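22 Sep 2022

The repair shop at Hornden takes in old office servers, strips them, and sells what still works. The workshop manager has spent two years trying to hand part of that job to a robot arm built by Sipos. I asked her how much of it the arm can do by now.

"Less than the brochure," she said. "More than I thought it would in June."

She keeps a list of 60 separate jobs that go into clearing one machine. The arm does nine of them well enough to be left alone. Most are lifting jobs, where a part is already free and has to go in a tray.

"Anything with a latch is hard," she said. "A person feels it give. The arm pushes until it hits its limit, and then it stops and waits for me."

Speed is the other problem. A trained worker clears a server in less than half the time, and she does not expect that to change soon. The arm's advantage is that it will work through lunch – when it doesn't stop.

I asked whether she would have one at home. She laughed. "To do what? It can't fold a towel. Undcombe had one loading dishes for a while, and they were washing the floor every night."

She does think sorting will be next. Memory slots, clips and sockets sit in different places on every model, and the arm has to find them again each time the lid comes off. The black gripper fingers have to work close to a Dell motherboard with an open CPU socket, and a bent contact there means the board is scrap.
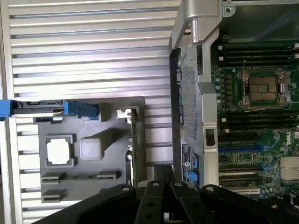 ## What it costs

The arm is leased through Dendwood at $589 a month. She says it roughly pays for itself in a busy month and loses money in a slow one. The lease is up for renewal, and she plans to sign.

"I'd keep it for the lifting," she said. "My back is glad of it."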